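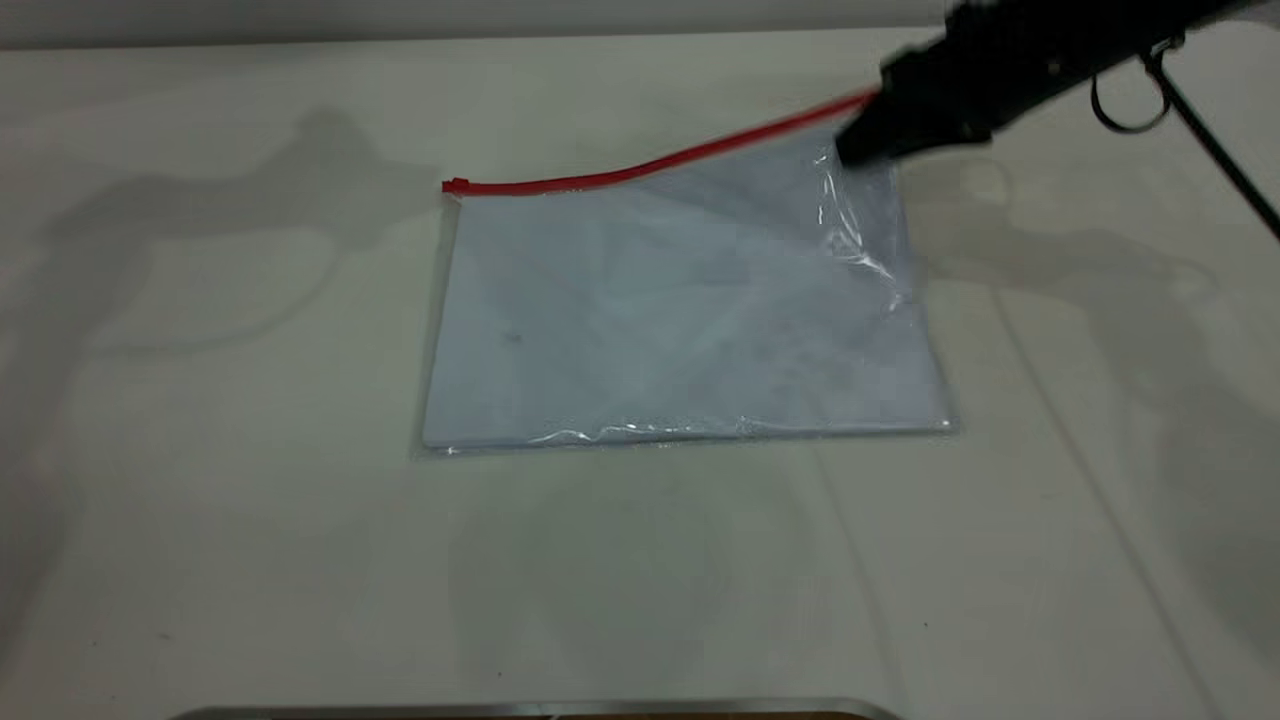
**Aarti Mathur**
Communications lead, Winovgate Esports

15 October 2023 – for immediate release

## Winovgate signs Rehema Mwakalinga as head coach, names roster for Harnico Open

Winovgate Esports has signed Rehema Mwakalinga as head coach of its Dota 2 team. One-season deal, option for a second. She starts right away and will be with the team for the Harnico Open group stage later this month.

Mwakalinga comes over from Kaijage, where she spent two seasons as analyst and then assistant coach. Before that she played position five for Rovavham. 464 official matches between the two jobs, playing and coaching. She takes over from our interim staff, who go back to the academy side.

"I've played against this team and I've prepped against this team," Mwakalinga said. "Good laners, messy after twenty minutes. We'll be working on that first. Drafts second, we were picking the same four heroes and everyone knew it."

The roster stays as it was at the end of the summer split. No trials, no stand-ins. Captain keeps the draft for now, with Mwakalinga in his ear – that may change after groups.

Last split Winovgate won 51 percent of its maps and went out in the lower bracket, round two. Not where we wanted to be. The target for Harnico is a top-four finish and a upper bracket start.

**Harnico Open, what we know so far**

- Group stage opens late October, online, best of two
- Playoffs offline, best of three, grand final best of five
- Winovgate is in Group B with Kaijage. Yes, that match. Time to be confirmed
- Group B schedule goes up on the team page once the organizer sends it over

**Watch party**

We're hosting one for the opening match at the Winovgate practice space. 70 seats, free, sign up through the members page. Doors one hour before the draft. The last one had over 500 sign-ups so please cancel if you can't make it. Under 16s need a adult with them. Jerseys on sale at the door, card only.

**Press**

Mwakalinga is available for calls this week, mornings are best. Players are not doing interviews until after groups. Headshots and the new logo pack on request. Please use the new one, the old crest is still floating around out there.

Requests go to Aarti Mathur at the Winovgate press desk. Put "Harnico" in the subject line. Replies same day where possible.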